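About Drustel

Drustel sorts out other people's shelves. We would love to call it something grander, and for a while the website did, but the phone calls were always the same: "Are you the shelf people?" We are the shelf people.

How it started

Ese Bashir opened Drustel in Toledo after 16 years of selling storage baskets to customers who already owned plenty of storage baskets. She had come to suspect that the baskets were part of the problem. Things went in, the lid went on, and the next time anyone saw them was at a yard sale. Her first paying job was a child's bedroom with one desk, two owners and a standing dispute over where one sister's half stopped. It took an afternoon and most of a roll of masking tape. Both sisters still write to us, separately.

There are six of us now. We work out of the back half of a former shoe store, which we share with a piano tuner who has asked us to stop offering.

What we do

Mostly desks, bookcases and built-ins, the kind with shelves above and drawers below. We come to your home, ask what you reach for, and put that where your hand goes. The rest gets a place higher up or farther down. If something has no use at all but you like looking at it, it stays out. A bear needs somewhere to sit. We have lost clients to companies with stricter views on bears, and we wish everyone well.

We don't do garages. We did one garage, in July, and there was a meeting afterward.

How a visit goes

A first visit takes some 3 hours. Please don't tidy up before we get there. Everyone does, and then we spend the first half hour finding out where you hid it all (the bathtub, usually). You'll be asked to stay in the room, and you'll be asked about every cable. Most cables have no known relatives. They go in an envelope marked "cables," and if you haven't opened it in a year you may do the brave thing.

We never throw anything away ourselves. That has been the rule since a small matter concerning a button, which the client was very nice about, eventually.

The Vevberg course

Twice a year we run Vevberg, our evening class for people who would prefer to do their own shelves and blame themselves. It meets for 4 evenings and covers books, papers, toys and what we call "the top shelf," meaning everything you put up there so as not to decide. The name comes from an old filing cabinet that Ese bought at auction. The cabinet came with a plate reading Vevberg and no key. We still don't know what's in the bottom drawer, and we have agreed not to bring it up in class.

What we believe

A shelf should look as if somebody lives near it. Cookie cushions up top, books and the pink bear in the middle, headphones within reach of the yellow truck — we'd call that a good wall.

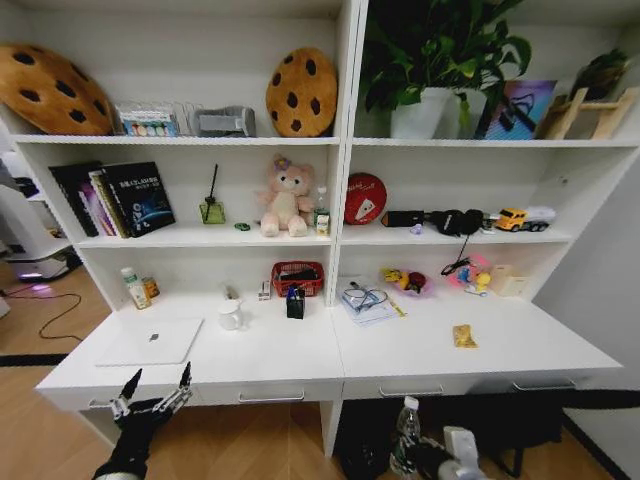

Where to find us

Drustel, Rarkunstead Building, ground floor, Toledo. The bell works if you lean on it. We answer the phone in the mornings and email whenever the piano next door gets to the high notes. Parking is behind the building, next to the shelves we haven't gotten around to putting up.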